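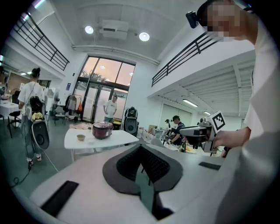
Ground floor at Raltberg, seen from one hand-held gripper. The second gripper, with its marker cube, is at the right; the rice cooker table is in the middle.

[manip-data] Re: Notes from the Holuvent open day?
From: Boonsong Khunthong
Date: 30th July
List: manip-data

Lâm wrote:

> I see from the archive that a few people signed up for the Holuvent open
> day at Raltberg. I couldn't travel. Could somebody who went post notes?
> Mainly interested in:
>
> - how they handle tracking when the gripper is behind the operator's
> body or under a table edge
> - whether the marker cubes are used for anything at run time, or only
> for calibration
> - sync between left and right
> - what the operators have to carry
>
> We have been collecting with one hand for 16 months and want to go to
> two. The second gripper has been on my desk since January, which says
> enough about our progress. The Ellivent software handles a single
> stream fine, and then drops frames as soon as I plug in another. If
> Holuvent solved that, I would like to know how, even if the answer is
> "more expensive hub."
>
> Slides are fine but I would prefer what you saw with your own eyes.
>
> Lâm

I went. Notes follow in the order of your questions, then a few things you didn't ask about. Where I'm repeating what their engineers told us, I say so.

Setup. The demonstration was on the ground floor of the Raltberg building, a two-level hall with white walls and balconies along both sides. The floor is smooth gray and the ceiling is high, with exposed beams. I mention it for the tracking question. A long view of plain wall is not what I would choose for a visual tracker, but the railings and beams gave it something to hold on to. The glass entrance at the far end has windows above the doors, and the session ran into the evening, so the daylight part of the view kept changing.

1. Tracking under occlusion

Pose comes from the camera on each gripper, fused with its inertial unit. The lens is a very wide fisheye. Straight railings come out as curves and the corners are black. Their engineer said they fit the lens model per unit and don't share parameters between units, even from the same batch. We have been sharing ours. I'm going to stop.

With the gripper behind the operator's back, tracking held for as long as the camera could see any part of the room. With the camera pressed close to a tabletop it went to inertial only and drifted. They cut any segment where this lasts more than 15 frames. I asked whether they tried to repair those segments afterward and was told they used to, and that the repaired data made the policy worse on approach motions. No numbers were shown for that claim.

2. Marker cubes

Each cube is white with a black square fiducial pattern and sits on top of the gripper body. According to Holuvent, they are used at run time, though in a limited way. When one gripper's camera sees the cube on the other gripper, they get a direct relative pose between the hands, and this is added as a constraint in the offline solve. It does nothing for the live preview. When neither camera sees the other cube, left and right are tied together only through the shared map.

For two-handed work this is the part worth copying. The relative error between hands matters more to us than the absolute error in the room, and the cube fixes it at the moments when the hands are close, provided it is angled so that a face is visible. I asked about motion blur on the pattern. They said fast hand-overs lose it and slow ones keep it, about what you'd expect.

3. Sync

No expensive hub, sorry. They don't run both streams through one host controller. Each gripper records to its own storage, and the clocks are aligned with a hardware pulse at the start and end of each episode. Drift between pulses is assumed to be linear. In the log they put on screen, one episode came to 494 frames on each side with none dropped. That is a single episode they picked to show us, so weigh it accordingly.

If you want to keep the Ellivent software, I would try putting the second gripper on a separate controller first. Your dropped frames sound like shared bandwidth, and that is a cheap thing to rule out.

4. What the operators carry

This varied. One person walked the floor with a gray unit worn as a backpack, with a round disc at the bottom that looks like a speaker, and a thin black cable trailing behind across the floor. I'd plan for a cable route before anything else if you go this way. A person holding one of the grippers had a small black device at the side of the head. I did not get a clear answer on whether the head stream is part of the training set or is kept for review, and the two people I asked gave different answers.

The gripper shell is white matte plastic, with a dark gray textured pad in a shallow V at the center and flat black rubber pads to the left and right. I held one for six minutes. The balance is better than ours, and the weight of the cube is noticeable when you turn the wrist. The unit I had was slightly scuffed and nothing on it felt loose.

5. Things you didn't ask about

Task setup. The central table was white with metal legs, and it held a dark red rice cooker with a rounded lid, a small tan cup to its left, and a pile of pink and white items toward the back. The planned sequence was lid open, cup to pot, lid closed, then clear the pile. The lid is the interesting step. The latch needs a push with one hand while the other steadies the body, and a single-hand rig can't record that without teaching the operator a trick that the robot will then copy.

Background. They make no attempt to clear the room. People stood and walked in view, there was a clothing rack by the entrance, and a row of tables under the right-hand balcony was covered with white boxes, bottles and equipment, with somebody working there. Their position is that a cluttered view during collection costs nothing and helps later. I half agree. It helps the policy, but moving people are bad landmarks for the tracker, and I would want to see the residuals with and without a mask. I asked for them and was promised a plot.

Review. Every episode is watched once by a person at double speed before it goes in. There is no automatic check for a task that was tracked well and done badly – a lid left half shut, for instance. We have the same gap.

Licensing. Holuvent's calibration tool is supposed to be released, with no date given. The cube drawings were offered on request, and I have requested them. I'll put them in the list's file area when they arrive, unless the terms say otherwise.

Lâm, if you post one of your dropped-frame logs with the timestamps left in, I can compare it with ours. We had a similar fault on our old capture machine, and I still have the script that plots gaps by stream.

Boonsong

--
manip-data mailing list
To leave the list, send a message with "unsubscribe" in the subject line.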